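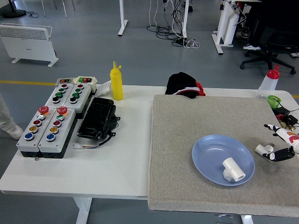
26. Juli 2026, Zelle Flatgate, Eintrag Bitar

Die Greifaussetzer sind wieder da, und ich glaube nach wie vor nicht an die Software. Oleksandra hat gestern die neue Parametrierung von Sametti eingespielt, angeblich mit besserer Kontakterkennung. Mag sein. Nach dem Einspielen fiel die Hand trotzdem wieder mitten im Zyklus in den Haltezustand, und im Log steht derselbe nichtssagende Eintrag wie vorher. Heute also alles noch einmal von vorn, mit den weißen T-Stücken aus PVC und dem hellblauen Teller auf der grauen Filzplatte. An den Teilen liegt es meiner Meinung nach nicht. Ein T-Stück auf dem Teller, eins an den Fingerspitzen, einfacher bekommen wir die Aufgabe kaum.

Zählerstand zu Beginn: 2.796 Zyklen. Der Lieferant schreibt in der Anleitung, die Fingerseile seien alle 1.000 Zyklen nachzuspannen. Im Wartungsblatt finde ich genau ein Nachspannen, vom Februar, Kürzel Noh. Entweder wurde danach nichts mehr gemacht oder nichts mehr eingetragen. Han-gyeol meint, er habe es »zwischendurch mal« erledigt. Das hilft mir nicht. Wer spannt, trägt ein, mit Zählerstand.

Spannung geprüft: Zeigefinger deutlich weicher als die anderen, beim Andrücken von Hand merkt man es sofort. Nachgestellt, danach 16 Griffe am Stück gefahren. Kein Aussetzer. Ich halte das für keinen Beweis, gestern lief es vormittags auch sauber.

Verkabelung: Ye-ji hat den Verdacht, dass der Haltezustand über den Not-Halt-Kreis kommt und gar nicht von der Hand. Das wäre wenigstens eine Erklärung für den leeren Logeintrag. Die beiden vorderen Tasterkästen haben je einen roten Pilztaster, und beide hängen in Reihe, soweit der Plan stimmt. Dem Plan traue ich nur halb, er ist älter als der Umbau. Durchgang am linken Kasten einwandfrei, auch beim Wackeln am Gehäuse. Am rechten springt die Anzeige, wenn man seitlich gegen den Sockel drückt. Könnte eine Klemme sein, könnte auch meine Messspitze gewesen sein. Zweimal wiederholt, einmal gesprungen, einmal nicht.

Die Kästen stehen ohne Befestigung auf dem Tisch, das war von Anfang an als Provisorium gedacht. Wer sich daneben aufstützt, verschiebt sie und zieht an den Leitungen. Wir brauchen eine Trägerplatte mit Zugentlastung. Habe ich schon einmal hier hineingeschrieben, ich schreibe es noch einmal hinein.

Akku: Der schwarze bleibt vorerst draußen. Amber wollte ihn als Puffer für die Handversorgung testen, weil Bomis das empfiehlt. Bomis verkauft allerdings auch Akkus. Bevor der drankommt, will ich die Polung am kleinen weißen Stecker gemessen haben und eine Sicherung in der Leitung sehen. Einbrüche auf der Versorgung habe ich bisher keine einzige gesehen, nur davon gehört.

Reinigung: Fingerkuppen mit Lappen abgewischt, kein Lösungsmittel. Die Sache mit der »griffigeren« Beschichtung von So lassen wir bitte, bis der eigentliche Fehler gefunden ist. Sonst ändern wir drei Dinge auf einmal und wissen hinterher wieder nichts.

Offen:
Klemmen im rechten vorderen Kasten öffnen und nachziehen, vorher spannungsfrei schalten (Ye-ji)
Plan gegen die echte Verdrahtung abgleichen, Abweichungen rot eintragen (Ye-ji, ich)
alte Parametrierung sichern, damit wir zurückkönnen (Oleksandra)
Wartungsblatt nachtragen, soweit erinnerlich (Han-gyeol)
Angebot Trägerplatte, Bohrbild für alle 4 Kästen (Amber)

Nachtrag: Nach der Pause ein Aussetzer beim Ablegen auf dem Teller. Seilspannung unverändert, am Tisch stand in dem Moment keiner. Meine Seiltheorie ist damit schwächer, Ye-jis Klemme etwas wahrscheinlicher. Oleksandra sagt, der neue Parametersatz habe eine kürzere Wartezeit beim Öffnen, was ich gern vor dem Einspielen gewusst hätte. Zelle über den Hauptschalter aus, Zettel hängt dran. Bitte nicht wieder einschalten, bevor der rechte Kasten offen war.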